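Why Do We Fold Napkins?

Print this page | E-mail this page

A napkin is a square of cloth or paper that keeps your hands, mouth, and clothes clean while you eat. Paper napkins go in the trash after one meal. Cloth napkins go in the wash and come back to the table.

How is a napkin made?

Most cloth napkins are cotton or linen. Cotton comes from the fluffy part of the cotton plant. Linen comes from the stem of a plant called flax. The thread is woven on a loom, with some threads going up and down and others going across. Then the cloth is cut into squares, and the edges are turned under and sewn. That sewn edge is called a hem. Without it, the threads would come loose.

Why fold it?

A flat napkin takes up a lot of room. Fold it in half and it covers half the space. Fold it in half again and you have a small square with 4 layers. Small squares stack neatly in a drawer.

People also fold napkins to make the table look nice. The dining room at the Tullgate Hotel uses 413 napkins on a busy day in August, and every one is folded by hand into a fan or a point.

What is a crease?

When you press a fold flat, the threads bend and stay bent. The line they leave is a crease. Linen creases easily. Wool does not, and it springs back.

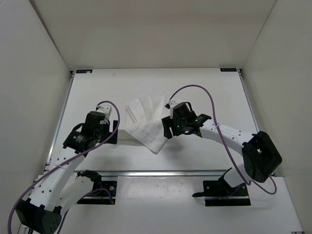
Cloth is harder to fold than paper. Paper is stiff, so it stays where you put it. Cloth is floppy — when you lift one corner, the rest hangs down and changes shape. That is why it helps to hold a napkin in two places.

Try it: the simple fan

1. Lay the napkin flat and smooth it with your hands.
2. Fold one edge over by the width of two fingers.
3. Turn the napkin over and fold the same amount again.
4. Keep going, back and forth, until you reach the other side.
5. Hold the bottom tightly and spread out the top.

The small folds are called pleats. You can find pleats in skirts and curtains, too.

Words to know

Hem: an edge that is turned under and sewn
Loom: a machine for weaving cloth
Pleat: a fold in cloth that is doubled back on itself

Print this page | E-mail this page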